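Cernside Robotics Club: Our Gripper Project, Final Report
01/09/2023
By Bernadette Escobedo

When our group signed up for the hand-held gripper project, I think most of us pictured something with wheels. What we got was a gripper you hold yourself, and a long list of household jobs to do with it, and I have to say I grew very fond of the thing over the winter (my arms less so). You pick something up the way a robot would have to, with two fingers and no thumb, and the recordings are meant to help a robot learn the same job later on.

We split the work into 2 parts. The first was practice in the clubroom at Retwood, where we picked up erasers, socks and a great many whiteboard markers until everybody could manage 10 clean grabs in a row. The second part was homes, and that was the part I'd been looking forward to, because a home is so much messier and friendlier than a clubroom bench. Things lean on other things. Wrappers crinkle and slide. A cloth that looks perfectly flat will bunch up as soon as you drag a fingertip over it.

By the end of August we had 1172 recordings, and we threw out 40 of them, mostly ones where the person holding the gripper had forgotten to open the fingers all the way before starting. I was guilty of several of those! Hamidreza Tehrani made us a little checklist after that and taped it inside the lid of the carry case, and things got better quickly.

What I learned, more than anything, is to slow down on the approach. If you come in fast, you push the object before you ever close on it. Soft, light things were the hardest for me, and sweets in shiny wrappers were the worst of the lot. With a basket you also have to mind the rim, so I got into the habit of opening wide, lining up over the middle, and only then going down. Next term I'd like to try the same jobs left-handed, and I'd love to see somebody work out a better wrist rest.

Thank you to every family who let us in and kept the kettle on.

Last updated: 01/09/2023 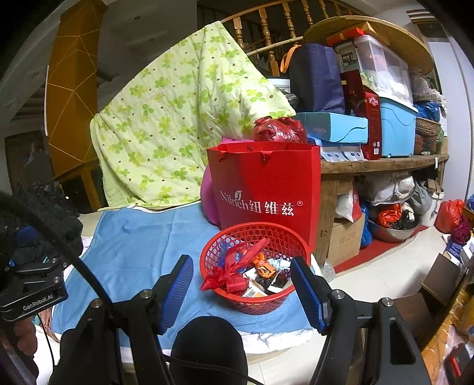
Comments

Malý
We had the same trouble with sweets at Oltdale. Going for the twisted end of the wrapper worked better for us than the fat middle. Did you try that?

Hamidreza Tehrani
Only a few times, and I kept dropping them. Will put it on the list for next term.

Oltdale parent
Lovely report, Bernadette. Please do the wrist rest!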